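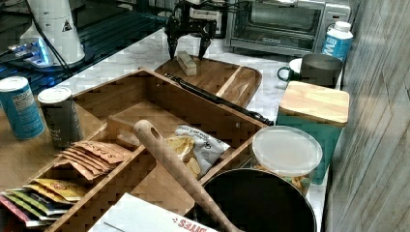

## Grarnesden to check worktops and kitchen fittings in rented flats

Tue 6 August

Tenants in Grarnesden will be able to ask for a free kitchen check from next month under a scheme agreed by the town council last night. The checks cover worktops, sockets, extractor fans and storage, and are open to anyone renting a flat from a private landlord or from Sosero, the housing association that runs most of the blocks near the station.

The council has set aside money for 500 visits before the end of December. A further round may follow next year if demand is high.

Triin Rebane, who leads the council's housing team, said most complaints reaching her office were about small faults that had been left for too long. "A loose socket behind the toaster or a fan that has stopped pulling air doesn't sound like much," she said. "But people cook in these rooms every day, and it often takes months to get anyone round to look."

Each visit should last less than an hour. The inspector will leave a written list with the tenant and send a copy to the landlord, who will have 28 days to reply. Faults that could cause a fire or a shock must be dealt with at once.

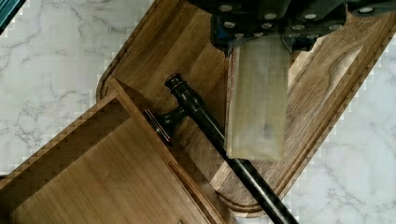
Landlords who do not answer could be fined up to £2000. The council already had the power to issue fines of this kind but has rarely used it, and opposition members asked at the meeting whether there were enough staff to follow the cases through. Ms Rebane said two inspectors had been moved across from the licensing team for the purpose.

Sosero, which lets 1414 homes in the town, said it supported the scheme and would accept the council's lists without carrying out its own survey first. Konrad Zürcher, its repairs manager, said the work would be shared between the association's own fitters and Egger, the contractor that took over its kitchen repairs in the spring.

He said tenants often lived with too little cupboard space, and that storage would be looked at when older kitchens came up for renewal. "Some of the flats on Sirkeck Road have one wall unit and that's it," he said. "Everything else ends up on the worktop."

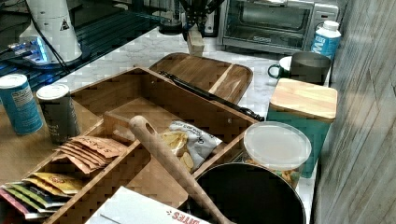 *Small packets and snacks in a wooden organiser on a kitchen worktop.*

The first 100 visits will be kept for households with a child under five or a tenant over 70. Everyone else can put their name down from the first Monday of next month, at the library or by ringing the housing desk. Tenants do not need their landlord's permission to book.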